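Werkstattbuch Textilpflege, Standort Villalba
Eintrag vom 8. September 2024
Betreff: Spülverhalten und Restalkalität bei ungefärbten Baumwollgeweben, Fortsetzung

Die Reihe wurde mit der Ware aus der Lieferung Rastard fortgeführt. Es handelt sich weiterhin um ungefärbtes Baumwollgewebe in Leinwandbindung, ungebleicht, ohne Ausrüstung laut Lieferschein. Die beiden älteren Ballen sind aufgebraucht und aus der Bestandsliste zu streichen.

Anlass der Reihe bleibt die Beanstandung aus dem Februar. Damals war nach dem Trocknen ein stumpfer, leicht seifiger Griff festgestellt worden, der sich auch nach dem Bügeln nicht verlor. Die damalige Vermutung, das Waschmittel Fladard sei zu hoch dosiert worden, wurde im Buch vermerkt, jedoch nicht geprüft. Der vorliegende Versuch trennt deshalb Dosierung und Spülwassermenge.

Durchführung
Es wurden 17 Zuschnitte vorbereitet, an den Kanten versäubert und in der Webkante mit Wäschetinte gekennzeichnet. Alle Zuschnitte lagen über Nacht im Klimaraum. Gewaschen wurde in der kleinen Trommel Ternus mit dem Programm für Kochwäsche ohne Vorwäsche. Die Schleuderdrehzahl blieb für alle Läufe auf 700 Umdrehungen pro Minute begrenzt, damit die Zuschnitte vergleichbar feucht entnommen werden konnten. Frühere Läufe mit höherer Drehzahl sind in der Auswertung nicht enthalten.

Das Spülwasser wurde am Ablauf aufgefangen und je Spülgang getrennt abgefüllt. Die Titration erfolgte am selben Tag gegen Phenolphthalein, anschließend gegen Methylorange. Als Vergleich diente Leitungswasser aus dem Anschluss im Nebenraum; der Härtewert wurde aus dem Aushang übernommen und ist noch selbst zu bestimmen.

Beobachtungen
Bei voller Dosierung und verkürztem Spülen schlug der Indikator im letzten Spülgang noch deutlich um. Bei halber Dosierung und gleichem Programm war der Umschlag schwach, aber vorhanden. Mit einem zusätzlichen Spülgang lag das Ablaufwasser in beiden Fällen auf dem Niveau des Leitungswassers. Die Spülwassermenge hat demnach den größeren Einfluss; die Vermutung vom Februar ist in dieser Form nicht zu halten.

An 5 Zuschnitten trat nach dem Trocknen eine gelbliche Verfärbung entlang der Umbüge auf. Sie ist im Streiflicht besser zu erkennen als im Auflicht. Die betroffenen Stücke stammen sämtlich aus Läufen mit voller Dosierung, ein Stück allerdings aus einem Lauf mit zusätzlichem Spülgang. Eine Ablagerung aus der Laugenpumpe kann nicht ausgeschlossen werden. Das Flusensieb war bei der Kontrolle stark belegt und wurde gereinigt; der Zeitpunkt der vorherigen Reinigung ist im Gerätebuch nicht eingetragen.

Der Einlauf in Kettrichtung fiel stärker aus als in Schussrichtung. Die Einzelwerte stehen in der Tabelle im Anhang. Zwei Maße sind dort mit Bleistift geändert worden, ohne Kürzel; diese Werte sind bis zur Nachmessung nicht zu verwenden. Es wird nochmals darum gebeten, Änderungen mit Tinte und Kürzel vorzunehmen.

Verbrauch
Für die gesamte Reihe wurden rund 2.000 Liter Wasser am Zähler abgelesen, einschließlich der Leerläufe zum Ausspülen der Trommel. Der Anteil der Leerläufe wurde nicht getrennt erfasst. Der Kanister Fladard ist angebrochen und mit Öffnungsdatum beschriftet.

Offene Punkte
Härte des Leitungswassers selbst bestimmen, Aushang gegebenenfalls berichtigen.
Verfärbte Zuschnitte mit verdünnter Essigsäure absäuern, danach erneut im Streiflicht beurteilen.
Läufe mit Wäschenetz gesondert ansetzen. Zu prüfen ist, ob das Netz den Spülaustausch behindert. Netze nur geschlossen einlegen, den Schieber unter die Abdeckung führen.
Reißverschlüsse der Netze auf Korrosion prüfen, soweit Metallteile vorhanden sind.
Rückstellmuster Rastard in säurefreies Papier umlagern.
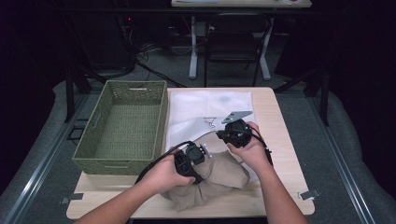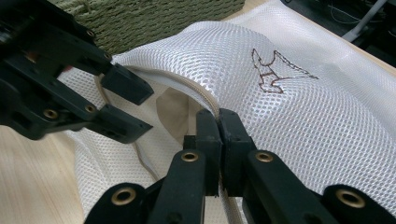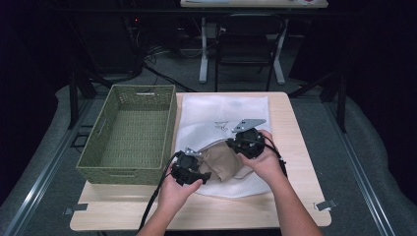
Zweites Bild: weißes Wäschenetz mit beigem Reißverschluss und brauner Tierzeichnung.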